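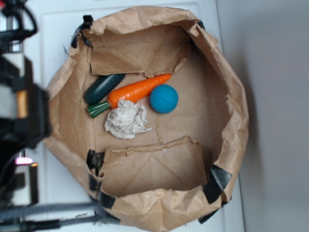
Tuden Bay series: reading order and is the box set worth it?

Board: Shifter, Witch and Ghost Romance
29 replies

marlowe_reads
I finished the first Tuden Bay book last night and want to keep going. The store page lists the novellas separately and the numbering makes no sense. Book 4 is set before book 2? There is also a box set but it doesn't say which novellas are in it. Has anyone here read them all?

pineneedle
I have. Read them in the order they came out:
1. The Hollis Wolf
2. Salt and Silver
3. A Witch in December (novella)
4. Before the Tide
5. The Dorner Curse
Before the Tide is the prequel. It gives away who bit Cal, so don't start there even though the author's site says you can.

quillcat77
Disagree on the prequel. I read it first and liked Cal a lot more in book 1 because I knew what happened to him. Without it he is just rude to Nora for 200 pages.

pineneedle
He's supposed to be rude. You find out why in book 4 and that's the best chapter in the series.

quillcat77
It's a good chapter. I still think a lot of people quit before they get to it. My sister did. 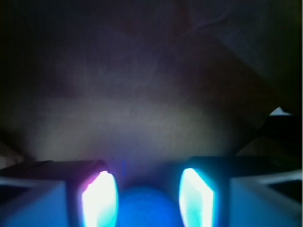
Re: Tuden Bay series: box set contents

dell_b
I own the box set. It has the four full novels and leaves out the December novella. The whole thing is 914 pages in paperback and the print is small. The spine on mine cracked in the middle of Salt and Silver.

marlowe_reads
Thanks. So I'd have to buy the novella on its own anyway?

dell_b
Yes, or get the Britbridge anthology. It's in there with five other stories. Two of those are good, the genie one and the one with the lighthouse ghost. I skipped the vampire dentist.

harrowgate
The vampire dentist is the only one I reread.

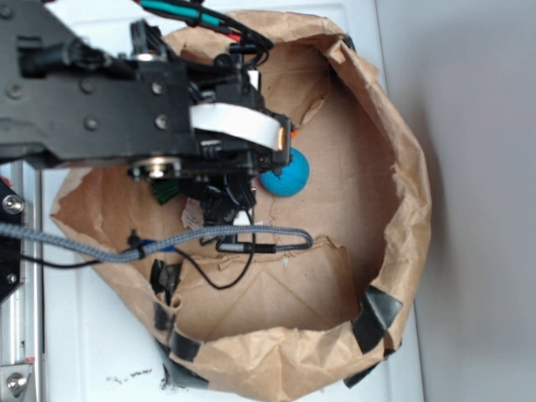 On the novella, I wouldn't skip it. Iris and the harbor master get together in it, and book 5 assumes you know that. The first time through I thought I had missed a chapter.

marlowe_reads
Okay, so it matters. How is The Dorner Curse? The reviews are all over the place.

harrowgate
Too long. 577 people on the book club poll picked it as their least favorite, mostly over the ending. I didn't mind the ending. The trial in the middle drags and Nora hardly does anything until it's over.

pineneedle
I liked the trial. It's the first time the pack has to explain its rules to anybody outside it. The romance does take a back seat though, I'll give you that.

quillcat77
If you listen instead of read, Graham Ackroyd narrates the first three and then they changed to somebody else. The new narrator says "Tuden" differently and gives Cal an accent.

dell_b
I returned the book 4 audio over that accent.

marlowe_reads
I'll stick with paper then. Ordered Salt and Silver and the anthology, and I'll decide on the prequel after that. Please no spoilers about Cal past what's already been said.

pineneedle
Come back when you get to the ferry scene.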